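Radomír Holub
2018-05-27

Moved the studio kitchen out of the hallway and into the main room. Writing it up in pieces because several of you asked how it went.

Background: we rent the upper floor of the old Trollstead building. Until April the "kitchen" was a kettle and a hand basin next to the stairs. You washed your mug with people walking behind you.

The first plan was a run of cabinets along the wall. Šimek priced it and it came out fine, but it used the one wall we pin drawings on. So we dropped it.

Second plan was an island. Everyone liked it except me. I didn't want plumbing in the middle of a carpeted room. I lost that vote and I can live with it.

The top came from Sirkodwood. It arrived 16 days after the order, which was two days earlier than they said. The delivery van couldn't get into the yard, so four of us carried it up from the street. The turn on the second landing is the problem in this building. If you are ever moving something long in there, take the door off first.

Plumber was from Plusov. He charged 344 for the connection, parts included. He had to come back once for a fitting he didn't have with him.

Someone asked about height. We went with 63 cm deep and normal kitchen height. I wanted it taller so you could stand and read at it. Normal height means desk chairs work at it though, and people do sit there, so that was the right call.

Someone else asked why there are no cupboards under it. Money, mostly. Closing it in with doors would have been another 300 and we had already spent what we set aside. I am not sorry. If a joint drips I want to know the same day. 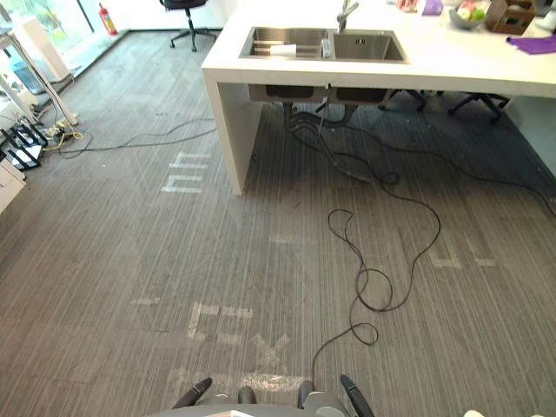

Washing up is the part that changed most. With one basin by the stairs there was no place for a dirty cup to wait, so cups waited on desks. Now the big basin is for washing and the small one is for rinsing, and the divider between them is narrow enough that you don't lose much room to it. The tall faucet clears a stockpot. I can fill the large one standing up straight in the basin, and the old tap wouldn't take anything bigger than a mug.

The pipes underneath are in plain view, black, and you stop seeing them after a couple of days. Chairs get pushed in under there too. I have asked people to keep the casters away from the hoses. Mixed results.

Fruit stays on the counter. We tried it on the windowsill and it went soft too fast. The bowl gets filled at the start of the week and whoever finishes it writes it on the list.

Things still to do: a hook for cloths, a proper place for recycling, and a mat on the carpet in front of the sink. I looked at rubber ones and they all smell. If you have one that doesn't, send me the name.

Question from the replies: no, there is no dishwasher, and there won't be one this year. You wash your own cup.

The old hand basin by the stairs is still connected. Use it for brushes and paint water, please, and keep those out of the new sink.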